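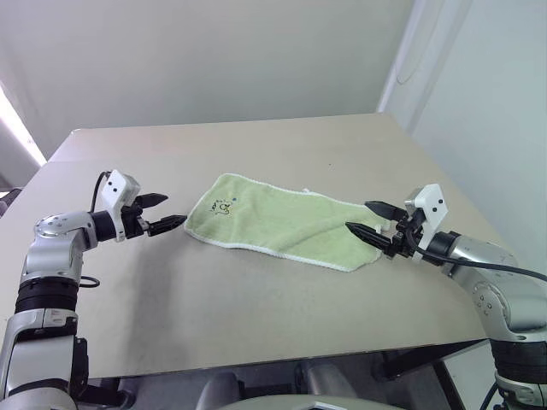 Green towel with the little cartoon on it, on the beige table.

Home News Road Tests Visits Contact

Fustthorpe, January 3, 2019

Quick notes from the Boateng open day before I lose them. Doors at 9, I got there at 9:40, parking already a mess. 200 people on the list, felt like more by the coffee.

Main thing everyone came for: the Lido. Small hatchback, new three-cylinder turbo, 110 horsepower, six-speed manual or a CVT. On sale in July. No price yet, and I asked twice.

Got a seat in the preproduction car. Driving position is good, wheel comes out far enough for tall people. Rear legroom so-so. Trunk lip too high, same complaint I had with the old one. Door shuts with a nice thud, rear hatch doesn't.

Then the plant walk. Body shop first, loud, earplugs handed out. Then paint (through glass only), then final assembly. They say 700 cars a week once the second shift starts. Line was stopped for the holiday so we saw half-built cars just sitting there, no doors. Good chance to look at the rear suspension, still a torsion beam. Guide moved us along pretty quick at that point.

Aser wagon was parked outside under a cover. Not offically part of the day. Longer roof rails than I expected and that's all I got.

Passenger rides after lunch, 23 minutes on the access road and the test loop. Engine pulls fine from low down, gets buzzy up high. Ride is firm on the bad section, wind noise around the mirrors. Driver said the seals arent final.

Lunch was soup. Left at 3, traffic terrible all the way to the highway. Spec sheet to follow when I've typed it up.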